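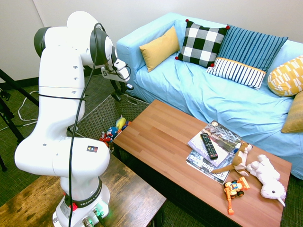 How to clear a coffee table in 12 minutes

I've got a system for the living room now, and it only took me years of sitting on remotes to come up with it! It's meant for that sofa-and-coffee-table bit of the house where everything ends up: magazines, soft toys, game controllers, the lot. Set a timer for 12 minutes and off you go.

What you need: one basket (any old one, I got mine at the market in Ostham), a slightly damp cloth and a dry cloth.

Step 1. Put the basket on the floor, within reach of both the sofa and the table. Don't sit down. I mean it.

Step 2. Soft toys go first, straight in the basket. They're big and light and the table looks better straight away, which cheers me up no end. If a kangaroo or a lamb is somebody's bedtime favourite, leave it on top where it can be found at 2 in the morning.

Step 3. Magazines next. Square them up into one pile and be strict -- I keep 5 and the rest go in the recycling. I had 40 at one point, some of them with snow on the front in the middle of summer.

Step 4. Remotes and controllers. The telly remote lives on top of the magazines in our house, always, and then there's no arguing. Game controllers get a quick going over with the dry cloth, paying attention to the gaps round the buttons, because that's where the biscuit goes.
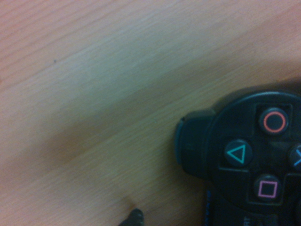
Once they're clean, wind up any leads and put the controllers away together. Then wipe the table the way the grain runs, damp cloth first and dry one straight after, and get right into the corners for crumbs.

Step 5. Cushions. Take them all off, pull the sofa cover straight and tuck it well down the back. Big plain ones go on first, then the stripes and checks in front -- mix the colours up as much as you like, I do.

If the timer goes before you've finished, leave the cushions till tomorrow. The basket can go upstairs with whoever's heading that way next.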